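# Illilance / salle-zadau

*Par Marisol Rengifo, le 4 oct. 2023*

Bon, je me lance : voilà le README de la salle Zadau, celui que je promets depuis juillet. J'y note ce qu'on a comme meubles et comment on range (enfin, comment on essaie de ranger), avec une liste à jour dans `inventaire.csv`. Le fichier compte 31 lignes, et 4 sont encore sans étiquette, je m'en occupe !

J'adore cet endroit. Un plafond blanc ondulé, des néons, quelques marches en bois, et puis du vert derrière les vitres, ça change de notre ancien local. 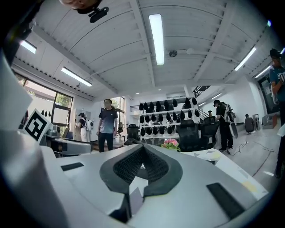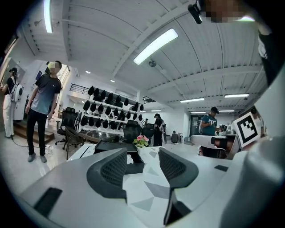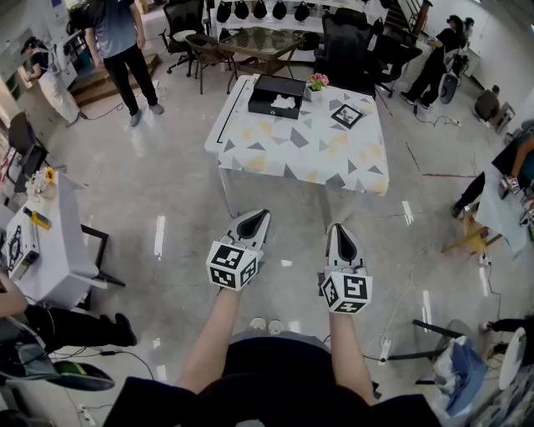
Trurnside, octobre

Côté mobilier, ma préférée reste la table carrée avec sa nappe blanche à triangles gris, jaunes et beiges. Les fleurs roses et rouges sont artificielles (je n'ai pas la main verte, inutile d'insister) et le petit pot blanc reste avec elles. La boîte noire pour les mouchoirs froissés se vide le soir, merci d'avance.

La table basse en bois à plateau de verre se nettoie au chiffon doux, jamais à l'éponge. Dans le CSV je l'ai appelée `sakai`, un vieux surnom de chez nous, et je n'ai plus envie de le changer.

## Les colonnes

- `objet` : le nom courant, au singulier
- `zone` : fenêtre, marches, mezzanine ou fond
- `etat` : bon, usé, à réparer
- `note` : tout ce qui ne rentre pas ailleurs

Evaristo Martinelli a relu la version 2 et corrigé mes zones, que j'avais mélangées. Si vous déplacez une chaise, changez sa ligne, même pour une journée !

Imprimer cette page | Envoyer par e-mail

**À lire aussi**

- Étiqueter les chaises de bureau
- Laver les nappes : 12 remarques
- Plan de la mezzanine, version de juillet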